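Tea Table Settings - Gallery

16/04/2019

The pictures in this gallery go with our notes on laying a small table for tea. We wanted settings that use ordinary things: a placemat, a plate, a cup and something to put the baking on. The Mersha room has a plain white table, so the colour has to come from what goes on top of it.

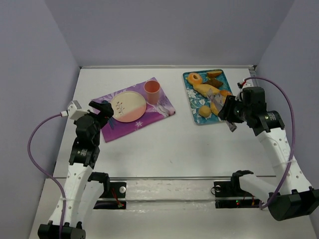

Reading time: 2 minutes

Purple placemat and blue tray. The mat has white floral sprigs and star shapes, and the tray has a white floral pattern of its own, so the two sit together well enough without matching. The plate is cream, fading to pink along one edge, with a small dark leafy drawing near the middle. A pink plastic cup stands beside it.

On the tray: a glazed donut, a long golden roll, a round bun, a wedge of something brown and tan, and a few other pieces. A mixed tray like this suits a table where people want different things. The donut is best kept near a corner, as the glaze sticks to whatever is next to it.

Notes on laying the table

Put the mat down first, then the plate. Leave room on the right for the cup and a small utensil. Serving things go with the tray - one is enough for most baking, two if there is anything with cream.

The Baltis and Clilier settings will be added in August.

Filed under: Tables, Baking, Mersha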